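Subject: Re: [showtalk] Dornetti Honors broadcast, did anybody stay up for it?
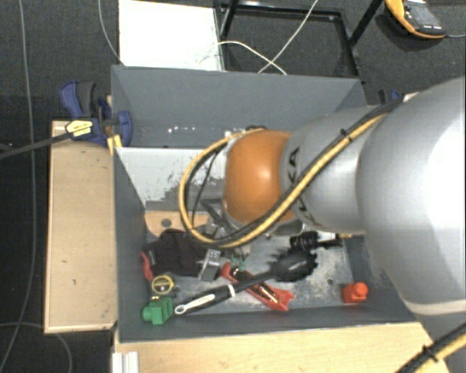
Marwa Tazi wrote:

> I gave up after the second commercial break. Does anybody know
> if they ever got to the songwriting award? The listings said two
> hours and I had it recording for two hours, and my copy ends in
> the middle of somebody thanking their dentist. Also, was it me or
> was the sound terrible for the whole opening number? My sister
> thinks it was our TV. I don't think it was our TV.
>
> And who was the woman in the green coat? She got the biggest
> cheer of the night and they never put her name on the screen.
>
> Marwa

Marwa, it was not your TV! The sound was awful here too, and I was watching at my cousin's place on a completely different setup. You could hear the drummer beautifully and the singers sounded like they were in the next building. It cleared up right around when the first presenter came out, so I guess somebody finally found the right slider.

Yes, they did get to songwriting, but very late. I had it at 11:20 my time. It went to Zonon for "Ferry Weather," which I know half this list can't stand, but I've come around on that song since August and I was happy for them. There are four of them in the group and only two came up on stage. The bass player did all the talking. He thanked their old van by name (the van is called Robichaud, he spelled it for us) and then he got a little choked up about his music teacher and I got a little choked up too, and my cousin went to get more chips.

The green coat was Souad Abdel Rahman. I had to look her up the next morning, so don't feel bad. She ran the costume shop at the old Corkeo Theater for years and years, and this was the lifetime award, the one they usually hand out during dinner before the cameras go on. I don't know who decided to move it into the broadcast this time but I hope they keep doing it. The balcony was on its feet before she'd even made it to the stairs. If I understood the announcer, a lot of the people up there were former stitchers and dressers who had been given tickets as a surprise for her, and you could see her trying to find faces up in the dark with her hand over her eyes.

Her speech was short. She said she'd once had to sew an actor into his pants in the wings with the overture already playing, and that he was in the room tonight, and that she wasn't going to say who. So naturally every camera went hunting for men over 50 looking guilty. They found several. Then she said she had made 392 pairs of wings for one Christmas pageant or another over the years and would be glad never to see a feather again, thanked her two daughters, and walked off the wrong side of the stage. The host went after her and walked her back across, and the cheering started up all over again. Best part of the show by a mile.

The rest of it, for you and whoever else's recording ran out:

The dance tribute was lovely but it was way too long. I'm sorry, I know we have dance people on here. Twenty minutes would have been generous and it felt like double that. The second half, with the kids, was the better half, and they should have started there.

Comedy special went to the one we all said it would.

The "in memoriam" segment had that same problem as last year where they keep cutting to the singer and you miss the names. Why do they do this? Put the names up and leave them up. I'd like to write to somebody about it but I don't know who you write to. If anyone has an address, please post it.

Best new performer was a tie, and they had only brought out one trophy. The two winners sort of passed it back and forth like a hot dish. Very sweet, and they both made speeches, which is part of how the whole thing ended up running long.

The closing number I can't tell you much about. It was past midnight and I was asleep sitting up. My cousin says it was fine and that there was confetti.

About your recording: I have the whole show, or at least I have everything up to the confetti, since I set mine to run an extra hour (I got burned on the finals in the spring and learned my lesson). If you want to come by and watch the end of it you're welcome to, and bring your sister so she can hear the opening number on a second TV and apologize to you. Mornings are better for me this month. I can't make copies, before anyone asks. The box won't let me and I've tried.

One more question for the list. Did anyone catch what the orchestra was playing while Souad came down the aisle? It wasn't the regular walk-up music. I'm almost positive it was from one of the old Corkeo shows, something in waltz time that goes up at the end, and it has been stuck in my head for days now. I hummed it to my cousin and she said it was the jingle for a mattress store. It is not the mattress store.

Oh, and to whoever asked last week about the ticket lottery for next year, I looked and there's nothing posted yet. I paid $20 to be on their early notice list and so far all I've been sent is a coupon for parking. I'll post here if I hear anything real.

Going to go put the kettle on. Write back about coming over!

> Also, was it me or was the sound terrible

(Still not you!)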